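Rianne Van der Linden drinks her first glass of water before she has said a word to anyone. She has done it that way for most of her working life, and when we meet at Brindamen, the small tasting room she runs above a bicycle shop, she has already poured one for me too.

Van der Linden tastes water for a living. Restaurants hire her to put together a water list, and twice a year she teaches a course for waiters and kitchen staff. Before that she spent 7 years in the lab at Van Wijk, a company that tests wells for farms and campgrounds.

"At the lab I measured and I wrote the number down," she says. "I never drank any of it. Then a farmer asked me why his coffee tasted like chalk, and I had his numbers in front of me and I could not tell him."

She went home and started tasting. At first it was tap water from friends in other towns, carried back in jam jars. Later she bought whatever she could find in stores. She kept notes in school notebooks, and there are now 38 of them on a shelf behind the door.

Most people, she says, can taste the difference between two waters when they drink them side by side. What they lack is the words. Calcium tends to give water a fuller feel. Sodium can make it seem salty or a little soft. Magnesium, in larger amounts, turns bitter.

"People say hard water is bad water. I don't agree. I grew up on hard water and I like it with bread. For green tea I would not touch it."
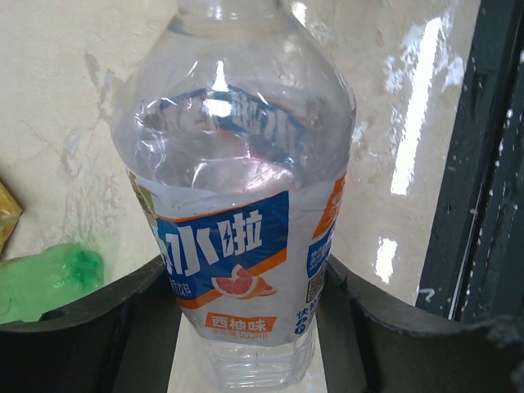 Page last modified: January

Temperature matters more than anything printed on a label, in her opinion. She serves still water cool but never with ice, and she lets a bottle stand on the counter for a while after it comes out of the refrigerator. Very cold water numbs the tongue – "you might as well be drinking the glass."

The glass matters as well. She uses a plain thin one without a stem and washes it by hand in hot water with no soap. Soap leaves a film, and so does a cabinet that smells of wood polish.

Her restaurant work is mostly about leaving things out. Cirko, a fish restaurant by the harbor, had eleven waters on its menu when it called her. It now has three, and one of them comes from the tap through a carbon filter.

"The owner was worried that guests would feel cheated. I told him to pour it properly and put the price at zero. He still calls me when someone complains. That is maybe twice a year."

She is less patient with high prices. A man once offered her a case at 84 a bottle and wanted her to put it on a list. She tasted it, thought it was fine, and sent him away.

Her own tap water at home has nearly 1,000 words of notes in the first notebook alone. She has gone back to it every winter and finds it changes a little, mostly after heavy rain.

The next course starts in the spring, and half the places have gone to the staff of Tronder, a hotel group that wants tap water on every table. She plans to begin as she always does, with four glasses and no talking.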